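Still no generator (and what I bought instead)

January 10, 2020

So the big ice storm missed us by one county, and I have been walking around the house ever since feeling like I got away with something. Blackburn lost power for most of two days. We had flickering lights and a branch on the mailbox. My sister-in-law over there had every burner on her gas stove covered in pots of soup because she couldn't stand to see the freezer stuff go to waste, and she was feeding half her street by the second night!

Anyway, it got me moving. I have been saying "we should really have a kit" for as long as we've lived in Bromberg, and the kit has been a flashlight in the junk drawer and a case of water that I keep drinking. Last weekend I finally sat down with a pad of paper and priced things out.

The generator went first. The one I wanted at the farm store was $727, and that's before the transfer switch and whatever the electrician charges to come out and look at our panel and sigh. Maybe next year. I did put my name down for the spring sale, so we'll see if they call.

What I did buy – two power banks, a hand-crank radio, a decent camp stove with extra fuel (outdoors only, please, I beg you), and a big box of the boring batteries. I also got two of those blue water jugs with the spout and filled them the same night, and they are a lot heavier than you'd think. One of them is living in the hall closet until somebody stronger than me comes over.

The bit I keep chewing on is the county shelter plan. Our warming center is the gym at the old Prirnska school, and it holds about 65 cots. That's for the whole east end! I went to the open meeting on Tuesday to ask about it and got a very polite answer about overflow space and buses. Maybe that works fine on a normal bad night. I'm less sure how the buses get up our hill when the plow can't. A man behind me asked the same thing in much louder words, and he got the same answer.

They also talked up the text alerts, so I signed up in the parking lot. It took me a few tries to get the confirmation code because I only had one bar. Keltel has the only tower out our way, and when that went down in the last big storm we had no signal until the roads were clear. So the radio is my favorite thing I bought, ugly as it is. I've cranked it every morning this week with my coffee and now I know a great deal about hog prices.

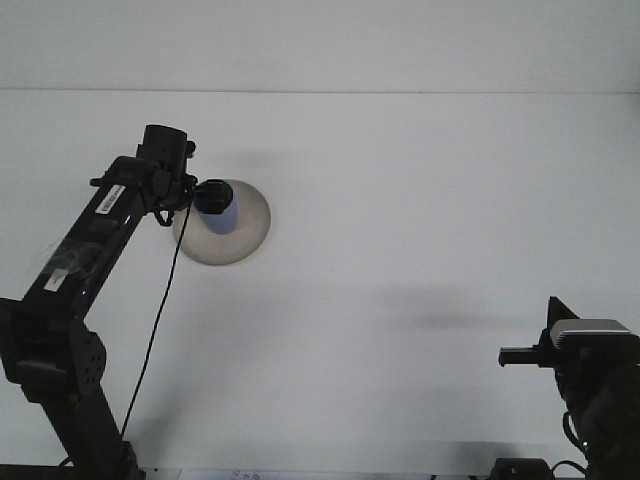

Next on my list is the medicine cabinet, plus a folder with copies of our insurance papers. If you have a good way of keeping track of expiration dates, leave me a comment. I tried a spreadsheet and forgot where I saved it.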